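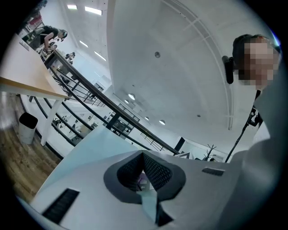

Where can residents store an e-bike overnight once the new parking rules take effect?
In the locked bike rooms at the three Plosstead transit garages, or at home, provided the battery is charged in line with the updated building code.

Plosstead Opens Bike Rooms to E-Bikes and Sets Charging Rules

Tuesday, September 23, 2025

The City of Plosstead will open the bike rooms at its three downtown transit garages to electric bicycles and seated scooters beginning next month, the Department of Streets and Parking announced. The change ends a restriction that had limited the rooms to conventional bicycles and required riders of heavier electric models to use outdoor racks.

The department also published a set of charging and storage rules that will apply to the garages and to apartment buildings with shared bike storage. Building owners have until the end of the year to post the rules where tenants can read them.

"Riders have been asking for covered, locked parking for several years, and the rooms were built with enough space to provide it," said Elaine Mendonça, director of the department. "The work we needed to do was on the electrical side and on the doors. Both are finished."

The garages are located at Futham Street, Canal Square and North Terminal. Together they will provide 320 spaces for bicycles of all kinds. Spaces near the entrances have been widened for cargo bikes and bikes with child seats, and the upper racks have been reserved for lighter models that can be lifted without assistance.

Access and Fees

Riders will need an access card, which can be requested at any garage office or at the permit counter in City Hall. The card is linked to one rider and up to two bicycles. Applicants must show photo identification and provide the make, model and serial number of each bicycle. Households with children may add a bicycle to a parent's card at no charge.

There is no fee for daytime parking. Overnight parking costs $3 per night or may be purchased as a monthly pass. Holders of a monthly transit pass will receive overnight parking at no additional cost for the rest of the calendar year. The department said it would review the arrangement before deciding whether to continue it.

A bicycle may remain in the same space for up to seven consecutive nights. After that period, staff will attach a notice to the bicycle and contact the cardholder. Bicycles that remain after the notice expires will be moved to the storage yard on Mill Road, where they may be claimed with proof of ownership.

The rooms at Futham Street and North Terminal will be open at all hours. The room at Canal Square will close overnight on Sundays for cleaning, although bicycles already parked there may be left in place.

Charging Rules

Charging is permitted only in the marked cabinets at each garage. The cabinets have individual locked compartments, each with its own outlet and an automatic cutoff. Riders must remove the battery from the bicycle and use the charger supplied by the manufacturer. Extension cords, adapters and home-built battery packs are prohibited.

Batteries with dents, swelling, exposed wires or signs of leakage may not be brought into the rooms, whether or not they are being charged. Riders who discover such damage while in a garage are asked to leave the battery outdoors in the metal bin beside the entrance and notify the attendant.

"Most of the batteries we see are in good condition and are used with the right charger," said Normand Kennedy, deputy fire marshal. "Our inspections focus on the ones that are not. A charger from another product may fit the plug and still deliver the wrong voltage."

The rules for apartment buildings are similar. Batteries may not be charged in a stairwell, in a shared hallway or in front of a door that serves as an exit. Buildings that offer charging in a shared room must provide a smoke detector and a clear path to the exit, and must keep cardboard, paint and other flammable materials out of the room. Tenants may continue to charge batteries inside their own units.

Owners who wish to install charging cabinets of their own may apply for a permit through the department. The application requires a floor plan and a statement from a licensed electrician. The department expects to review complete applications within 30 days.

Rooms Tested During Summer Trial

The policy follows a trial at the Futham Street garage that began in July. Riders who took part were permitted to park electric bicycles overnight and to use an early version of the charging cabinets. The cabinets were supplied by Flivudeo, a regional manufacturer of parking and charging equipment, which will maintain them at all three locations under the terms of its contract with the city.

Several changes were made as a result of the trial. The original compartments were too shallow for the longer batteries found on many cargo bikes and have been replaced. Lighting was added along the rear wall, and the door at the foot of the ramp was fitted with a push plate so that it can be opened while walking a bicycle.

Rosalinda Lacson, who manages operations at the garages, said that riders had also asked for a better way to bring heavy bicycles down the ramp. A rubber surface has been installed there, and a second handrail will be added at North Terminal before the winter.

"A loaded cargo bike is a considerable weight to hold back on a slope," Lacson said. "We watched how people were handling the turn at the bottom and moved two racks to give them more room."

Air pumps and basic repair stands are available in each room. The department does not provide spare parts, and attendants are not permitted to carry out repairs.

Scooters and Shared Vehicles

Seated scooters may be parked in the marked bays on the ground level of each garage. They are subject to the same access card and overnight fee as bicycles. Standing scooters may be folded and placed in the lockers outside the bike rooms, which are available on a first-come, first-served basis.

The new rules do not cover gasoline-powered scooters or mopeds, which must use the motorcycle spaces. They also do not apply to shared bicycles and scooters. Urban, the company that operates the shared fleet in Plosstead, will continue to use its outdoor stations and to charge its vehicles at its own depot.

Commercial delivery riders may apply for an access card in the same way as other residents. A separate arrangement for businesses that keep several cargo bikes is under discussion, and the department has invited interested firms to contact the permit counter.

Response From Riders and Retailers

Local riders' groups have generally supported the change. Géza Deák, president of the Plosstead Riders Association, said the outdoor racks had discouraged some commuters from riding to the train during the colder months. He noted that the association had asked for a longer limit on overnight parking to accommodate people who travel for work.

"Seven nights covers most trips, and we are satisfied with that as a starting point," Deák said. "We would like to see an option to extend it by phone." Mendonça said the department would consider the request once the rooms had been in service through the winter.

Jayson Layug, owner of a bicycle shop near Canal Square, said customers often ask where they can leave a new e-bike before they ask about its range or its price. His shop will help riders locate the serial number on their bicycles and will print it on the sales receipt for new purchases — a detail that the permit counter accepts as proof of ownership.

Layug added that riders should keep the original charger with the bicycle and label it if the household owns more than one. He also advised against storing a battery for the winter with no charge remaining, and recommended that owners follow the storage instructions in the manual.

Security and Liability

Each room has a card reader at the entrance and an attendant on the premises during the morning and evening commute. Riders must lock their bicycles to the rack with their own lock. The department recommends locking both the frame and the rear wheel, and removing displays, lights and bags that can be detached by hand.

The city does not accept liability for theft or damage in the garages. Riders may wish to confirm with their insurance provider that an electric bicycle is covered while parked away from home, as some household policies treat such bicycles separately. Incidents should be reported to the garage office and to the police on the same day.

How to Apply

Applications for access cards are being accepted now. Cards will be issued in the order in which applications are received, and may be collected in person at the garage the applicant selects. Riders who already hold a card for a conventional bicycle do not need a new one, but must add the serial number of any electric bicycle to their account before parking it overnight.

Printed copies of the charging rules are available at the permit counter, at all branches of the public library and at the garage offices. Building owners may request additional copies for posting.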